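How to Plan the Paperwork for a Wedding Abroad

Most couples pick the venue first and look at the legal side later. It works better the other way round. The papers decide how early you need to start, and in some places they decide whether you can hold a legal ceremony at all.

The steps below are the ones we use with couples marrying at Simdale, but the order is much the same for most destinations.

Step 1. Decide between a legal and a symbolic ceremony

A legal ceremony is recorded by the local registrar and gives you a marriage certificate from that country. A symbolic ceremony has no legal effect. Many couples sign the papers at their courthouse at home and have the symbolic ceremony on the trip. If you choose this, you can skip to Step 5.

Step 2. Write to the registrar

Ask for the current list of documents in writing. Do not rely on a forum post or on what a friend needed. Ask these questions in the same email:

How old can a birth certificate copy be?
Do documents need an apostille?
Who may translate them?
How many days must we be in the country before the ceremony?
What is the fee, and how is it paid?
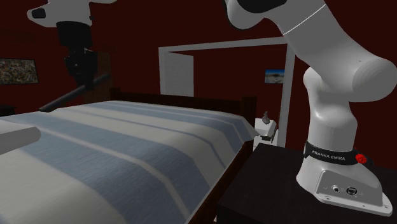 Keep the reply. Print a copy and bring it with you. Offices change staff, and a printed email with a name on it can save a long talk at the counter.

Step 3. Order your documents

Order these for each of you:

Certified birth certificate, long form
Proof that you are free to marry
Divorce decree or death certificate from any earlier marriage
Passport copy, photo page only

Order two certified copies of each certificate. One goes to the registrar and you keep the other. Check the spelling of every name against your passport as soon as the copies come in. A missing middle name is the most common problem we see, and a correction can take weeks.

Step 4. Apostille first, then translation

The apostille comes from the state that issued the document, so a couple born in two states will be sending two requests. Wait until it is attached before you send anything to the translator, so that the apostille page is translated too. Leire Vallejo handles the translations for our couples and needs 10 working days for a full set.

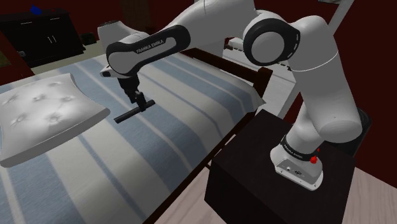

Image source: Jultover

Step 5. Book your rooms around the appointment

If there is a residency rule, count the nights with care. Some offices do not count the day you land. Arrive at least one day earlier than the rule asks for, and do not book the ceremony for the same day as the registrar appointment.

Step 6. Confirm your witnesses

You will usually need two adults with passports. If you are traveling alone, ask your planner to supply them. Send their full names to the registrar ahead of time.

Step 7. After the ceremony

Ask for at least three copies of the certificate before you leave. You may need them for a name change, insurance, and your employer. Have one apostilled in the country where you married. It is much slower to do this by mail from home.

Our document review costs $249 per couple. Send scans to Remo Wallner at the Simdale office, and put both last names in the subject line.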